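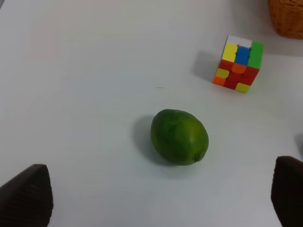 How often should you descale a kettle?

Every 6 weeks or so if your water is hard, every few months if it's soft. Go by the look of the element or the base. White crust, flakes in your tea -- time to do it.

What you need

Citric acid powder or plain white vinegar. A jug. An old toothbrush. I buy the Mersha powder in the big tub, any make will do. Don't bother with the scented sachets.

Doing it

1. Unplug the kettle, tip out old water. Let it cool right down.

2. Put in 500 ml of fresh water and bring to the boil. Switch off at the wall.

3. Add a heaped tablespoon of citric acid, slowly. It fizzes up. Lid open, face away from it.

4. Leave for 20 minutes. Bad scale, leave it longer, up to 90 if you've neglected it like I did with my old Guma. Go and do somthing else.

5. Pour away, swill round, look inside. Scrub the spout filter with the toothbrush, never the element. Same for the bathroom bits while you're at it -- shower head in a bowl of the leftover mix, taps wiped over, rinse everything well.

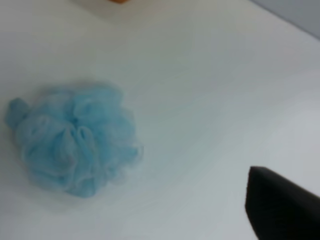
6. Fill to the max line, boil, throw it out. Do that twice. Three times if you used vinegar or the first cup will taste of chip shop.

If the scale won't shift

Second go with a fresh mix, overnight, cold. Mohsin Kiani on the Rellis estate page swears by doing it warm but check your manual, some plastic kettles don't like it. Preneo ones have a removable filter that pulls straight up, dont twist it.

Never use bleach. Never put the base unit in water. Wipe it with a damp cloth and let it dry before you plug back in.

Filter jugs

They do slow it down. You still have to descale, only less. Change the cartridge when it says, mine is due again in June.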